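7.3 Grip Loss and Snagging on Thin Film

Use this procedure when the Tilness gripper drops a bag, closes on nothing, or fails to let go of film after the open command. The Favix controller logs the first two as fault 2553. A snag is not logged, so the operator has to report it.

CAUTION: Keep your hands out of the gap between the fingers until the drive is disabled. A finger stopped by a fault can close again when the fault is cleared.

Checking the fingers

1. Press Stop and wait for the status light to go out.
2. Disable the drive at the Favix controller. Do not clear the fault yet.
3. Move the gripper over a bare part of the table and open the fingers by hand.

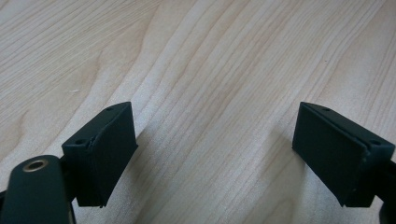
4. Look at the inner face of each finger. Wipe off dust with a dry cloth. Do not use solvent.
5. Run a fingernail along the edges of both pads. Light scuffs are acceptable. Replace the pad if you feel a burr, as it will catch on film.
6. Check that the screws sit below the surface of the pad.
7. Enable the drive, clear the fault and close the fingers with nothing between them. The tips should meet evenly.

Testing the grip

8. Hang a test bag so that its gathered end is within reach of the tips.
9. Close at low force. Stay clear of the bag while the fingers are moving.

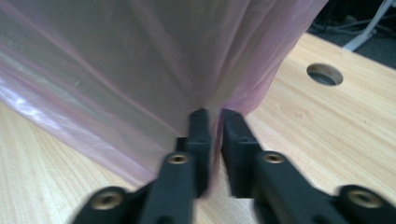
Figure 7-4. Gathered end of the bag held at the fingertips.

10. Hold for 4 seconds. If the film slides, raise the force setting by one step and repeat. Do not go above 3000 on the force scale.

Note: If the bag still slides at the highest setting, change the pads. Units with the older Jomemau pads should be fitted with the Balogh set, which needs no recalibration.

Clearing a snag

Film that has twisted between the fingers can work its way back toward the finger bases. Pulling on it may tear the bag or drag the gripper off position.

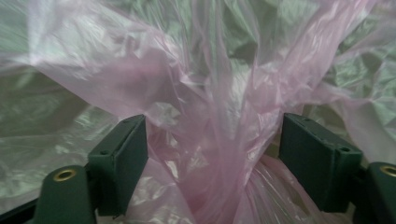

Tilness Set-up Guide Page 154

11. Disable the drive before touching the film.
12. Open the fingers by hand as far as they will go.
13. Ease the film out from the base toward the tips. Cut it if it will not come free, and remove every piece.
14. Back the gripper away from the material and leave the fingers open.

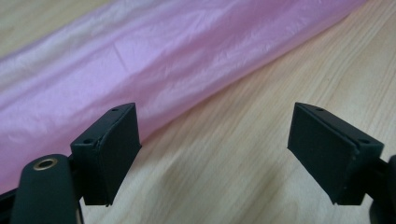 Figure 7-5. Fingers open and clear of the material.

15. Enable the drive and repeat steps 8 to 10.

If fault 2553 comes back after a pad change, take the gripper out of service and tag it. Send the controller log to Touran Soltani in Field Support with the force setting in use at the time.

Section revised 2025-04-25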